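What I write on the paper beside the robot

In our workshop in Prirnen we have one small robot arm which pushes blocks on a board. It is a modest job, and for a long time I thought that a modest job does not need rules. In February I changed my mind, and since then I keep a sheet of paper next to the cell. Some readers asked me what is on it, so I will write it down here.

First, the rules are for people. I read many good practice guides when I started, and most of them speak to the person who designs the machine. Very few speak to the person who comes at eight in the morning with a coffee and wants to begin. That person is me.

My first rule is that the board is bolted down before anything else happens. I used clamps in the beginning. A clamp moves by a small amount every time somebody leans on the table, and after some days your positions are wrong and you look for the fault in the software. I lost most of a week on this. Now I use bolts, and I check them by hand at the start of the session.

The second rule concerns the height of the tip. We keep a clearance of 2 mm over the wood and we measure it with a feeler gauge at the corners and in the middle. It must be done again after each change of the board, even if the new board came from the same supplier. Wood is not steel. One of ours from Hirnia was thicker on one side, and the rod made a nice long scratch before I reached the button. 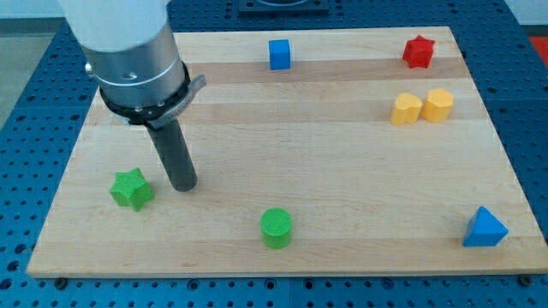
Rod over the board, with the green star next to the tip.

The third rule is about speed. During setup the arm moves at 80 mm per second and no more. In normal running we allow 130, but only with the door of the cell closed. I know that our arm can go much faster. I also know that I have put my hand on the board to turn a block without thinking, so I prefer a slow arm and a door switch that I test every morning.

Then there is the matter of the blocks. We had a discussion whether to keep a fixed starting layout or to scatter them. I was for the fixed layout, because it looks tidy in the notes. My colleagues were for scattering, and they were right. With the same layout each time, you learn only that one layout works. So the rule now says: scatter the blocks by hand, keep them away from the edge, and write down the layout before the run. If a block falls off, we stop, put it back and mark the run as interrupted. We do not repair the notes afterwards.

Our full sheet has 11 rules, but the others are small things, such as where the key is kept and who signs when the tip is replaced. I made the sheet with the template of Hwang, a small training firm, and removed half of it. Their version had a line about hair and sleeves which I kept word for word.

One question I have not solved yet is how often to change the rod. The tip of ours is rounded and I cannot see wear by eye. Gruven, who made the rod for us, could not give me a number. For now I measure the length each month and write it on the back of the sheet. If you have a better method, please write to me, I would be glad to read it.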